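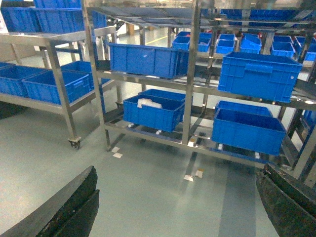 Photo: Studell Media

Pralthorpe Ledger Practice Set, Level 3

A paper and spreadsheet practice set for people studying bookkeeping or payroll at certificate level. You get the books of a small wholesaler, Drekdale Supply, for one full quarter, and you work them through from source documents to the final reports.

What's in the set
500 source documents (invoices, receipts, bank lines, timesheets)
11 graded tasks, from coding receipts to a bank reconciliation
Blank journals and a chart of accounts
Answer book, sold to students and teachers alike

Spreadsheet files open in any common program. No accounting software is needed. Most students finish in five weeks at a few hours a week.

The tax tasks use GST only. Payroll tasks come with their own rate tables, so your answers will match the book even after rates change.

The set does not count as a qualification. Check with your course provider if you want to use it as assessed work.

Also in this range: Rivera Cash Book Starter, for learners new to debits and credits.

Printed sets leave our store within 3 business days. The next edition is due in October.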